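Right, grippers. We've had the Urkanier pair and the Ernon pair side by side at Hesgate all week and I have opinions. Thread.

Rules first, so you can shout at me later. Same table, same cameras, same objects, same two people (me and Giang Trình). Both pairs are hand-held, one per hand, cable out to the recorder.

The objects are dull on purpose. Corner shelf with slots in the floor of it, sponge, mug, ball of kitchen foil. Foil in the shelf is my favourite because there's a lip to clear and the ball doesn't want to be held!

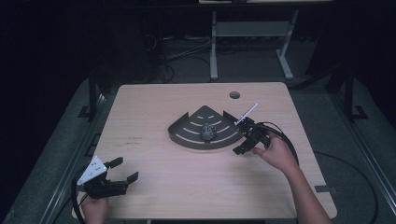 Nga Kim
@ngakim_grips · 23 July 2025

Foil ball in the middle of the shelf, a gripper in each hand. You can come in from either side and I nearly always go with my right, which Giang says is cheating. He swaps hands every go. Show-off.

Urkanier: lovely light trigger, opens nice and wide. After 50 goes my hand felt fine. The jaws flex a bit at the tips though, so with something faceted like foil you get a little roll just as you close. Squeeze harder and you squash the ball, and then it's a different ball.

Ernon: stiffer, heavier, and I moaned about it all of Monday. But the tips stay where you put them. Dropped the foil 2 times in 50. With the Urkanier it was 9. I did not want that result, I like the Urkanier!

Cables. Both pairs have them and both pairs annoy me. The Ernon one is thicker and tugs at your wrist when you reach for the far side of the table. I've started draping it over the back of my hand, which helps (looks daft).

Someone asked about the Pollock controller. Yes, we ran everything through it, no, it didn't crash, yes, I'm as surprised as you are. It did lose the left gripper once when the plug worked loose. Giang has now taped the plug in.

We're at 297 clean recordings across both pairs. Mug and sponge were a dead heat, more or less, so if you only ever pick up mugs just buy whichever is comfier.

Slots are the bit I'd like to look at more. If you come in low the tips can catch in them, and the Ernon ones are narrow enough to go right in. Thinking of trying rubber caps. Has anyone done this without losing all the feel?

Soft tips for the Urkanier are on order too. If they cure the roll I'm switching back and never mentioning Monday again.

Raw numbers once Giang has tidied the spreadsheet. Be nice to him, he's on hour three of renaming files.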